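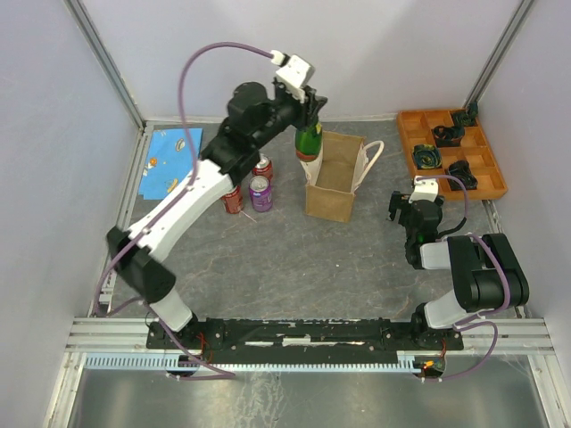

Verix two-arm packing cell, bottle and paper bag work, with three cans on the cell floor.

Verix Two-Arm Packing Cell
Supplied and supported by Madigan

The Verix cell is intended for gift, retail and sample packing, where the items change often and volumes do not justify a dedicated line. Both arms are mounted on one base bar along the near edge of the work area, and each carries its own gripper. Madigan supplies the cell to distribution centers, colleges and contract packers.

Included in the base order
Two arms with grippers and camera mounts
Base bar, front rail and corner posts
Wall panels for three sides
One set of spare gripper fingers
Operator training at the customer's site, one session for up to 6 staff

Bags, trays and other packing goods are not included. Customers are asked to send samples of their own goods with the order form so that grip settings can be prepared before delivery.

Planning the budget
Buyers should allow for three costs in addition to the purchase price: site preparation, the annual service plan and wear parts. Gripper fingers are a wear part. The fingers shown below have pale, chipped patches along their top edges, and a buyer handling glass should enter replacement fingers as a regular line in the operating budget. Fingers are sold in matched pairs and should be changed as a pair.

Jistix planning software is licensed separately, per cell and per year. A site with several cells may request a single renewal month, usually September, to match its budget cycle. 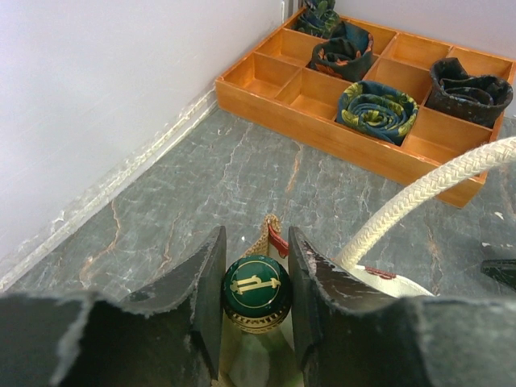
Ordering and delivery
A written quotation remains valid for 30 days. Standard delivery is 21 working days from receipt of the signed order and deposit. Orders that include the Drurnetti finger set for narrow-necked bottles may ship in two parts – the cell first, the fingers after fitting checks are complete.

Customers may cancel without charge until the cell is assigned a build number. After that point the deposit is kept.

Site requirements
Level floor, indoor use only
Grounded power outlet within reach of the base bar
Clear access for service staff on the operator side
Network connection for software updates

A site survey is available for a fee of $300, credited in full against the order. Surveys are required for upper-floor installations and recommended wherever the cell will share a room with other equipment.

Quotations, spare parts lists and survey forms may be requested from the Madigan equipment desk. Please state the number of cells, the delivery address and the heaviest item to be packed.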